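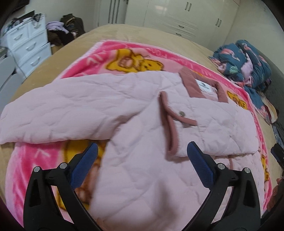

**Can a quilted jacket replace a winter coat?**

For most of a British winter it can't. It will do for autumn, for a dry spring and as a middle layer under something bigger, and you should be wary of any shop that tells you otherwise.

# Flumov quilted jacket, pale pink

We stock this one because people kept asking for it. I held out for a while. Quilted jackets are everywhere, most of them are much the same, and the words used to sell them have drifted a long way from what they do. So what follows is the maker's version, then ours.

## What Flumov says

The maker calls it "a jacket for every season". It isn't. It also uses the word "weatherproof" on the swing ticket, and when we asked what that meant we were told the outer has a shower-resistant finish. Fine, but those are two different words. A finish like that wears off with washing, and the stitching lines are full of needle holes to begin with. Expect it to cope with the walk from the car.

"Packs down to nothing" is the other claim. Keabetswe Nel, who does our orders and returns, got it into a 2 litre bag by sitting on it. It came out creased and stayed creased until the next day.

## What you get

- Pale pink quilted outer with dusty-rose trim
- Stand-up collar in the same dusty rose
- Small round metal snaps
- White sewn-in label inside the collar
- Polyester padding, no down or feather
- Weight in the middle size: 400 g
- Sizes 1 to 7, Flumov's own numbering (see below)

## Sizing

Flumov has its own number system, and I have yet to hear a good argument for it. The chart on the ticket is for body measurements, but the jacket is cut close enough that anybody planning to wear a thick jumper underneath should ignore it and go up one. Sleeves are on the long side. Shoulders are narrow.

The quickest check is to lay a jacket you already like flat on a bed, do the same with this one when it arrives, and compare them across the chest and down the sleeve. Do it with the tags on. If you don't own a jacket you like, measure over the jumper.

## The colour

Pale pink shows everything. Cuffs go first, then the collar where it rubs against the neck, and the darker trim only hides so much. If you're buying for someone who eats outdoors or carries a muddy dog, look at the Boscombe in navy, which is a duller jacket and will still look decent in April.

Screens vary as well. A couple of buyers have sent it back for being paler than they expected. We accept those returns without a fuss.

## Washing

The care label says 30 degrees, gentle cycle, and for once I'd stick to it. Close the snaps first. Skip fabric softener, which does the finish no good at all.

Drying is where these go wrong. The padding shifts when it's wet, and a jacket hung by the shoulders can end up with flat patches at the top and lumps at the hem. Dry it flat, turn it over halfway through, and pull the sleeves out straight. Flumov says a cool tumble dry is safe. We tried one jacket through 3 cool cycles and it survived, though I thought the quilting looked a bit tired afterwards and Keabetswe thought it looked the same.

## Compared with the others we sell

**Escobar quilted jacket.** Thicker and warmer, with a zip instead of snaps. Better if you feel the cold. It's bulky under a coat, so don't buy it as a layer.

**Mosov liner.** Cheaper, thinner, no collar. Sold as a liner and honest about it. If you already own a decent raincoat, buy this and save your money.

**Boscombe.** Same sort of warmth as the Flumov, plainer shape, darker colours only.

## Things we don't know yet

How well the snaps last. The ones on our sample are stiff, which could be a good sign or could mean they'll tear at the cloth if they're yanked. Open them with a thumb behind the fabric. If one comes away, send us the jacket and we'll replace the snap.

## Returns

Unworn, unwashed, tags on. Fold it loosely, sleeves in, and please don't vacuum-pack it. Mark the parcel for Keabetswe Nel.

*Page written by Lies Dijkstra. Last checked 12 October 2025.*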